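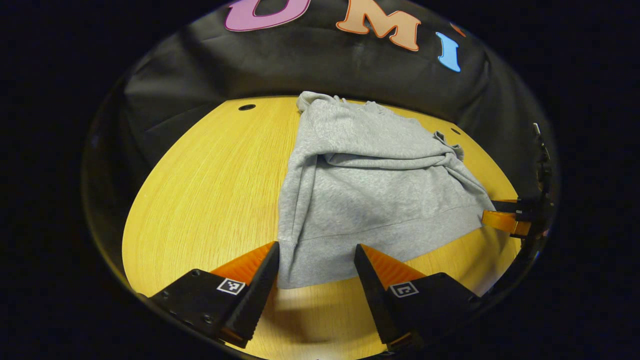

Galtcombe Mending Project: progress report to the MacLeish Fund

3 October 2026

Where we are

We are past the halfway point of the grant and it has been a wonderful few months. Between the opening in June and the end of last month people brought us 892 items of clothing, and 801 of them have gone home mended. Our target for the whole year was 200! We set that number before we had any idea how many broken zippers there were in Galtcombe, and we would like to talk with you about a more sensible one for the second half.

Zippers are still the biggest job, followed by hems, then elbows and cuffs. Jeans come in a steady stream, nearly all with the same tear at the inner thigh, and we now keep denim patches cut and ready in four weights. Knitwear was slow over the summer, but wool sweaters started turning up as soon as the evenings got cooler, along with the moth holes.

The items we haven't mended are mostly waiting on parts (odd-sized separating zippers, and one very particular snap used on raincoats). A few were too worn to hold a stitch. We cut those up for patches if the owner agreed.

The second site

The Zalodwood sessions began later than planned. The room we had been promised needed its wiring redone, so we moved to the old reading room on Nukus Street, where the light is better and the bus stops right outside. Attendance was thin at first and then word got around the school. Parents now bring in whole bags of uniform pants with the knees out, and we have started a rack of outgrown, mended uniforms that anyone can take from.
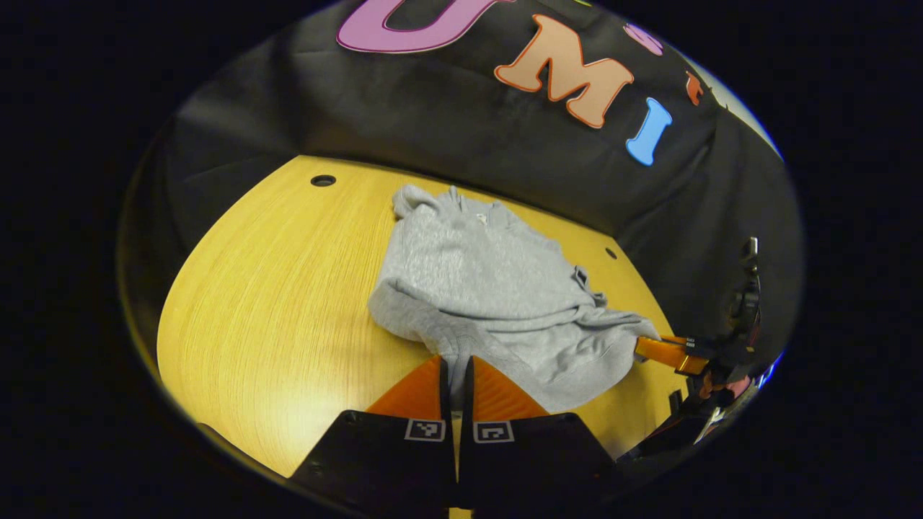

Gray sweatshirt on a light wooden tabletop.

Learning to mend

This is the part we are happiest about. The beginners' course has run three times and was full each time. It covers threading a machine, sewing on a button so that it stays on, closing a split seam and putting in a simple patch. We had planned to teach darning in the last session, but people wanted to start with it, so we moved it to the front – socks first, then anything with a ribbed cuff. Sweatshirt cuffs are harder than they look, and we now give them an evening of their own.

Several people from the first course have come back to help at the open sessions, and you can see how much faster they have become.

Spending

Thread, needles and zippers have cost more than we budgeted, which follows from the numbers above. Rent has cost less, thanks to the move in Zalodwood. With your agreement we would like to shift the difference from rent to materials. The machine servicing line is untouched so far, though the older overlocker has begun skipping stitches and will need looking at before winter.

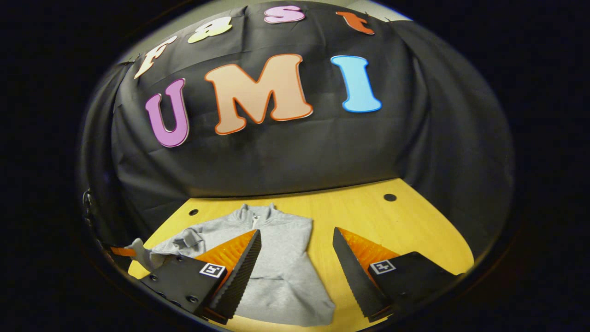
Will the sessions stay free after the grant ends?

We plan to keep all mending free and ask for a small fee for the courses, with free places for anyone who needs one. The jar by the door already pays for most of our thread.

Next steps

Winter coats come next: linings, pockets, and a great many buttons. We are also putting together a printed sheet on washing and storing wool, to go out with every sweater we return. A draft will be sent to you with the revised materials budget.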